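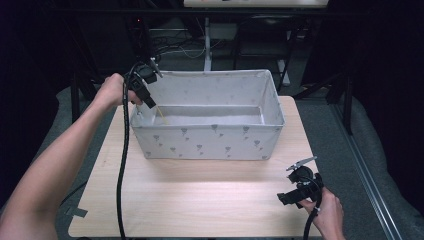
Plandel Project: Final Report, Data and Training Section

Our proposal said that a student team could teach a robot to tidy small items into a fabric bin using only demonstrations from hand-held grippers. I argued against that claim in April and I still don't think we have shown it. This section covers what we did and what the numbers will support.

We recorded 400 demonstrations over 7 sessions. One person held both grippers, left and right, and worked at the same table each time. After we threw out takes with dropped tracking or a snagged cable, 125 were left for training. The Floltine write-up we based our plan on used 1,300, on a simpler task. We knew that going in.

The loss curve looks good, and the slides make a lot of it. I would be careful. Every demonstration has the same table and the same bin, and a model can learn where a bin usually stands without learning much about bins. 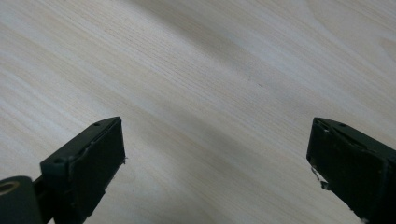

Pad wear is the other thing the slides skip. Torn pads grip differently from fresh ones, and our log never recorded pad condition, so we can't sort the takes by it afterward. The Kelemen group's report has a column for this. Ours should have had one too.

We also labeled the takes ourselves using Flamodico, with no second labeler. Whether a take was "clean" depended a lot on who was looking.

For next term I recommend a second bin, a different table and a pad check at the start of each session. Until those tests are run, the word "generalizes" should come out of the abstract.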